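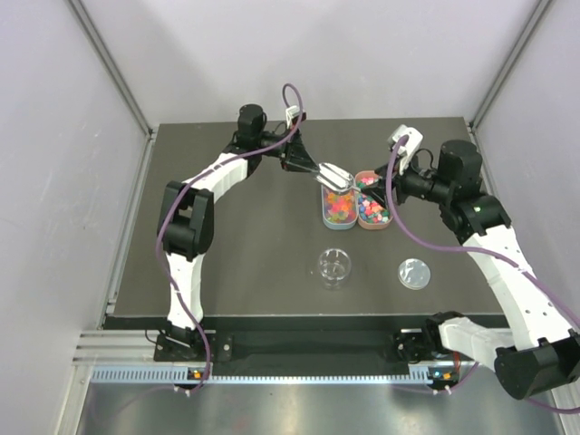

Call for pilot users: Pledo two-arm bench kit

Zeven is looking for small businesses and workshops to try the Pledo bench kit before it goes on general sale. Pledo is a pair of table-mounted arms with grippers, meant for portioning and sorting small goods such as candy, beads and craft parts. We have six places. The pilot starts in January.

What you get

One Pledo kit on loan: 2 arms, 2 grippers, the front rail and the control software. Ruben Verschueren will come to your site to set it up and will stay until your first task runs. Phone and email support is included for the length of the pilot. You can buy the kit at the end for $2,246 or send it back at our cost.

Who we want to hear from

Candy counters, bead and craft suppliers, party favor packers, school supply packers. You should be filling cups, dishes or bags by hand now, in small amounts, with items that change often. Kikico and Deligiannis took part in our first round, and both pack mixed goods by the scoop or by the piece. No programming experience is needed. 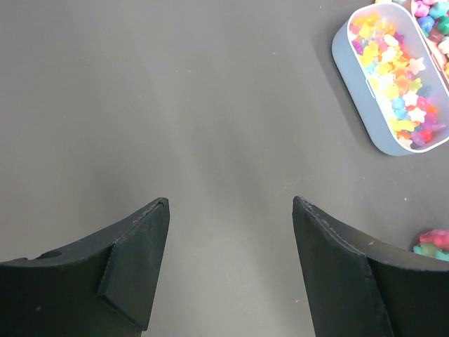
Gripper wear is the part of the kit we most want data on. Pilot users will clean the fingers at the end of each shift and send us a close-up of the inner faces once a week. Light scuffing and dust along the edges of the pads are fine to keep working with, and so is a worn strip along the top edge of a finger. Please report chips, bent tips or anything that changes how a piece is held. We also want to know which shapes give trouble. Translucent stars and rounded animal pieces are both on our list, and we would like to add yours.

What we ask of you

Run the kit for at least two hours each working day. Keep a short log of stops and spills (we supply the form). Give Waltraud Ammann one phone interview a month. You will need a sturdy table, a grounded outlet and a person on site who can reach the stop button.

How to apply

Write to Cyrill Moser at Zeven, pilot desk. Tell us what you pack, into what kind of container, and who would be in charge of the kit. Photos of your packing table are welcome.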